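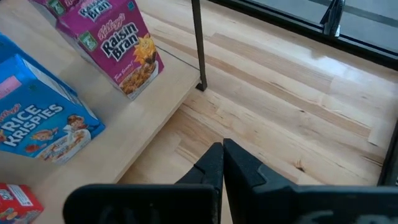
Figure 1. Cereal cartons on the work surface, with the gripper beside the table edge.

Work and Automation, Unit 6 Handout
Shelf restocking at Rutmont: what happens to the stocker's job
Revised 2026-10-28

Reading for this unit: course packet, chapters 4 and 5. Students should also have their notes from the Plakthorpe warehouse unit, as the discussion questions refer to it.

1. Background

Rutmont operates 122 grocery stores. The average store carries 3,000 packaged items in its dry goods aisles, and most of these are still placed by hand. In February the company began preparing a shelf restocking station, known internally as Saha, for its Nirkurthorpe store. The station is to handle boxed goods of the kind found in the cereal aisle. Fresh food, glass and bagged items remain outside its scope.

The case is useful because restocking is often described as a single task. Stockers at Nirkurthorpe listed 40 separate actions when they were asked to write out a normal shift. Lifting a box onto a shelf was one entry on that list. Checking dates, answering shoppers, pulling crushed cartons and deciding what to do when a shelf is already full were others.

2. Dividing the task

An engineer dividing this work will usually begin with the physical steps: locate the item, grasp it, move it, release it, check its position. Each step places demands on the equipment. A box standing among other boxes leaves little room for fingers on either side. A tall carton and a short one call for different heights of approach, even on the same shelf. 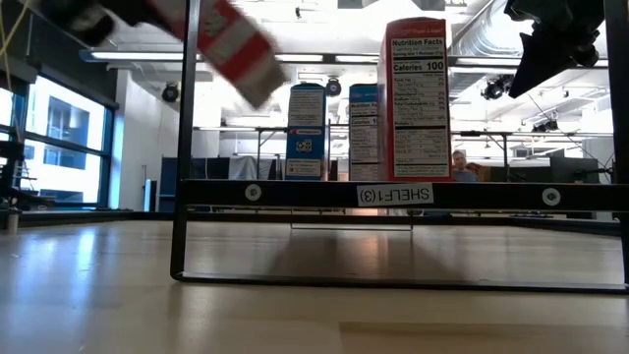
Figure 2. An item held by the gripper above the boxes at the shelf.

A stocker divides the same work differently. Experienced employees at Nirkurthorpe spoke of "reading" a section before touching it, by which they meant judging what had sold, what was out of place and what could wait. This judgment does not appear in the engineer's list. Under the planned arrangement it stays with the employee, who will tell the station which section to work on and in what order.

3. Preparing the goods

Automated stations tend to move effort to an earlier point in the process. Goods that a person could take from a mixed cart may have to be opened, sorted and set upright beforehand. Management counted this preparation as a minor duty. Employees expected it to fill a large share of the shift, and asked that it be written into the job description. 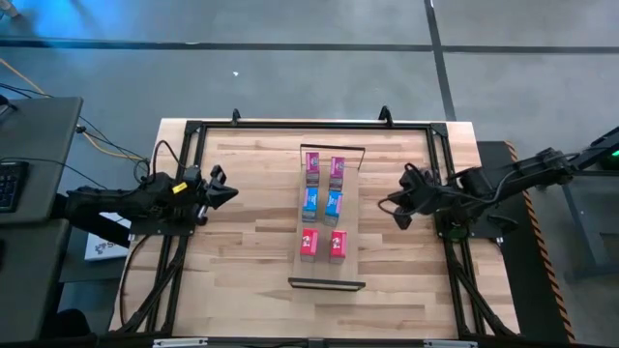
Figure 3. Six boxes set out in pairs between the two arms.

Note for the written assignment: when you estimate labor saved, include preparation time on both sides of the comparison. Papers that omit it will be returned.

4. Changes for employees

Rutmont's staffing plan covers the 8 stockers on the Nirkurthorpe night shift. No position is to be removed in the first year. Two positions will be renamed "station attendant" at a higher hourly rate, with training during paid hours. The remaining employees keep their current title, although their share of heavy lifting is expected to fall and their share of date checking to rise.

Several concerns were recorded in the staff meetings:

Whether attendants will be held responsible for damaged goods.
Whether the pace of the station will become the pace expected of people.
Who has authority to stop the arms, and whether stopping them will be noted against an employee.

The third point was settled in writing. Any employee may stop the station at any time. The first two remained open when this handout was prepared.
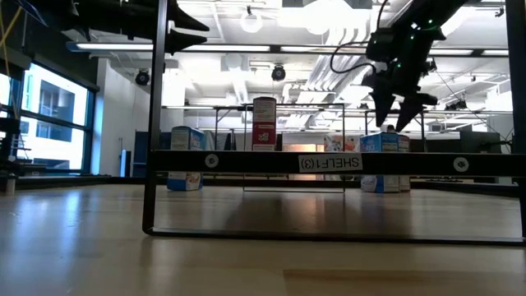
Figure 4. Grocery packages and both arms at the labeled shelf.

5. Discussion questions

Which duties in the Nirkurthorpe list would you expect a new employee to learn last? Are any of them affected by the station?

Compare the staffing plan with the one used at Plakthorpe. Which gives employees more say over the order of work?

Should a higher rate apply to all stockers on the shift, or only to attendants? Support your answer from chapter 5.

Written responses of two pages are due at the start of the next class meeting.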